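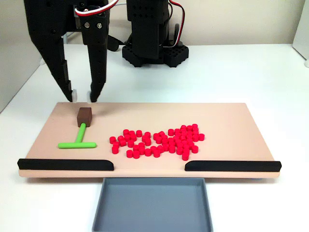
Girden ouvre son atelier de jeux de société le 21/04/2025

Ça y est, j'ouvre ! Après des mois à découper des prototypes sur la table de la cuisine, je lance Girden, un petit atelier où l'on vient inventer son propre jeu de société, rue Amier. 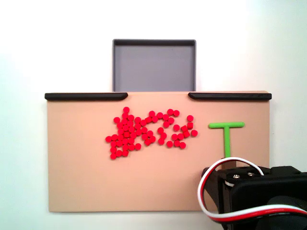 Mon premier jeu maison s'appelle Zolow et il se joue à deux, en une vingtaine de minutes si personne ne boude. Chacun y pousse ses marchandises vers un port commun. Pour vos premiers essais, pas besoin d'illustrations : une surface rectangulaire couleur pêche et un bac gris placé derrière, et le port est déjà là – le reste se règle en jouant. Le tirage de départ est de 2000 boîtes, fabriquées par l'imprimerie Ertürk, et j'en ai déjà 19 cartons dans mon couloir. 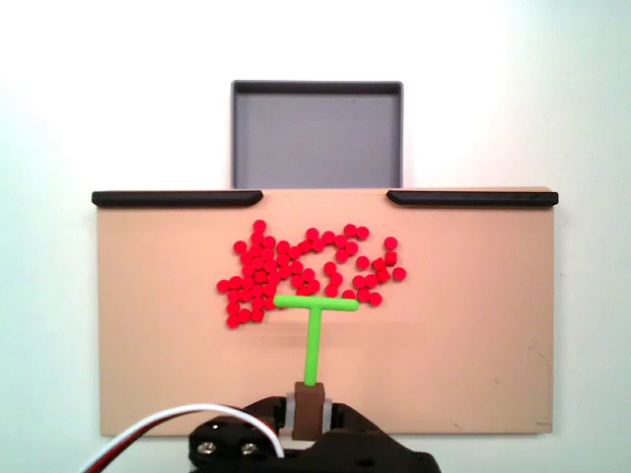
INFOS PRATIQUES

L'atelier est ouvert du mercredi au samedi, l'après-midi. Les séances se réservent sur place ou par téléphone, et les enfants sont les bienvenus dès sept ans (les parents aussi, même mauvais perdants). En août, je ferme deux semaines pour préparer l'extension de Zolow. Journalistes, boutiques, ludothèques : écrivez-moi, je vous envoie une boîte et les règles avec plaisir !

Contact presse : atelier Girden, rue Amier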